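Notes on reviewing my first paper

In September I agreed to review a manuscript for a journal I'd only ever read. The invitation came on a Friday afternoon and I said yes before I had opened the abstract. My old adviser, Merike Org, used to tell us to read the abstract twice before answering any editor, so I started out by ignoring her.

The paper was 40 pages with the supplement. The deadline was 22 days. I figured that was plenty of time and let the first two weeks go by without doing much beyond printing it out. I still print things. I read the methods section on the bus and wrote questions in the margins, and by the end of the week I had 14 of them, most of which were answered on a later page. 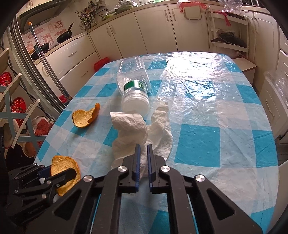

What I had trouble with was tone. My first draft of the report sounded like I was angry at the authors, and I wasn't. I sent the journal's guidelines for reviewers to Yulan Xiao, who has done a lot more of these than I have, and asked how she lays hers out. I didn't send her the manuscript, which is confidential. She writes one short paragraph saying what she thinks the paper claims, then the major problems, then the small stuff with line numbers. I copied that layout and cut most of my adjectives.

I had 2 major points. One was that the control group was described differently in the text and in a table. The other was that the data statement said "available on request," and I asked them to put the files in a repository. Christos Spanos thinks reviewers shouldn't push on that unless the journal requires it. We disagree and had a long lunch about it.

I recommended major revisions and submitted the night before it was due. The online form wanted the report pasted into a box that removed all my line breaks, so I had to go back through and put them in by hand.

The other reviewer's comments came to me with the decision letter. They caught a problem with the sample size that I had missed completely. I've agreed to look at the revised version when it comes in.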